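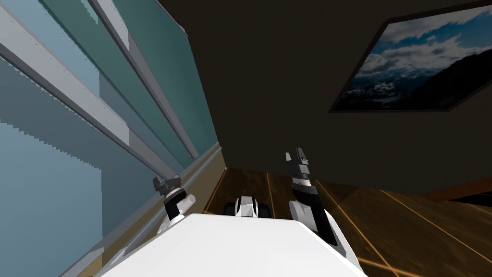
By the Flodar Home Reference editors
Last updated August 29, 2022
Filed under: Buildings, Windows and doors

Window sill

A window sill is the horizontal part at the bottom of a window opening. The word covers several pieces that are often made and installed separately: the outer sill, which sheds rainwater; the sub-sill or rough sill, a framing member that carries the weight of the window; and the inner ledge, which finishes the opening on the room side. In North American carpentry the inner ledge is properly called a stool, and the trim board fixed to the wall below it is the apron. In everyday speech all of these are called the sill.

Name

The word comes from Old English syll, a beam or threshold that served as a foundation. It is related to the sill plate of a timber-framed house, the lowest wooden member of the wall, which rests on the masonry. The spelling "cill" is still found in the British building trade.

Outer sill

The outer sill slopes away from the building so that water runs off the front edge. It usually projects past the face of the wall. A groove cut along the underside near the front edge, known as a drip, makes water fall clear instead of creeping back to the wall. Where the drip is missing or has been filled by repeated coats of paint, dark streaks and damp patches often show on the wall below.

A slip sill fits between the sides of the opening and can be put in after the wall is built. A lug sill is longer than the opening, and its ends are set into the masonry on each side. Lug sills have fewer exposed joints at the ends, but they can crack if the wall settles unevenly. For this reason masons commonly leave the middle of a lug sill unbedded until the wall has taken its full load.

Inner ledge

The inner ledge covers the joint between the window frame and the wall finish. Its depth depends mainly on the thickness of the wall and on how far out the window is set. Old stone houses may have ledges deep enough to sit on, while a thin framed wall may leave only a narrow strip.

In rooms with very long windows, a ledge is often made from more than one length of material. Joints are placed under a mullion where possible. Long wooden pieces need room to expand, and a small gap is left at each end and covered with a flexible filler. Some modern interiors leave out the ledge altogether and return the plaster to the frame. The result is plain in appearance and more easily marked by condensation.

Materials

Stone was the usual choice for masonry buildings over a long period, with slate, limestone, and sandstone all common. Slate absorbs little water and weathers slowly. Sandstone varies a good deal by quarry and may flake when laid with its bedding planes facing the weather.

Brick sills are made by laying bricks on edge at a slope. They have many mortar joints, so a waterproof layer is needed underneath. Precast concrete is cheaper than cut stone and can be molded with the slope and drip already formed. Metal sills, mostly aluminum, are folded from sheet and expand noticeably in sun.

Wood remains common for inner ledges and is used outside as well, where it must be kept painted. Indoors, medium-density fiberboard and vinyl are widely sold, along with cut marble and tile for kitchens and bathrooms.

Height

The height of the sill above the floor affects light, view, furniture placement, and safety. Living rooms tend to have lower sills than bedrooms, and kitchen sills are generally set above the counter. Building codes may limit how high the opening of an escape window can be, and may require guards or safety glass where a window is low. The rules differ from place to place.

Damage and repair

Rot in a wooden sill usually starts at the end grain or at the joint with the side of the frame. It can be found by pressing the surface with a pointed tool. Small areas are cut back to sound wood and filled with epoxy. Larger damage calls for a new section, joined with a sloping cut so that water does not collect along the seam.

On the room side, the most frequent trouble is condensation. In cold months, commonly from December onward, moisture from cooking and bathing settles on the glass and runs down to the ledge. Wiping the glass and improving ventilation will usually limit the damage to paint and wood.

See also: Apron (carpentry); Flashing; Lintel; Mullion; Threshold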